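December 2019, Irkbridge shop, button bench

Long day, writing this up before I forget half of it. We're still on the start-button job for the Sturngate line, where the arm is supposed to press cycle start so the person at the packing end doesn't have to walk over every time a tray is full. I timed that walk back in February and it was 10 seconds each way, which sounds like nothing until you do it 252 times in a shift (my knees remember!).

Talked with the packing crew over lunch. They mostly like the idea, but two things came up. First, the walk is also when they look the machine over, and a couple of them have caught jams that way. Second, who gets blamed if the arm presses start when it shouldn't? Fair question, and I didn't have a good answer. For now I want a person to okay every batch from a panel at the packing end, and I want them to pick where that panel goes, not us.

Bench notes: worked with both green buttons, the small shiny one in the white box and the big flat one on the yellow box. Kept the painted mat down, the busy blue and orange one. If the Zedico vision software can find a button on that, it ought to manage on a scuffed steel panel. I'd like about 300 presses logged on each before anybody at Sturngate sees it run.

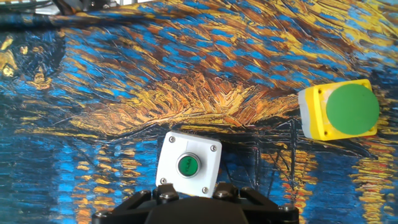
White box and yellow box on the mat, from the wrist camera.

Still to do:
- ask Yeom for the softer fingertip pads, the quote is somewhere in my inbox
- write down what the operator does when the arm faults, in plain words, one page
- get the packing crew in here to try the okay panel themselves, and leave time for it, last visit was way too rushed
- find out if the night shift wants the same setup, I've only ever talked to days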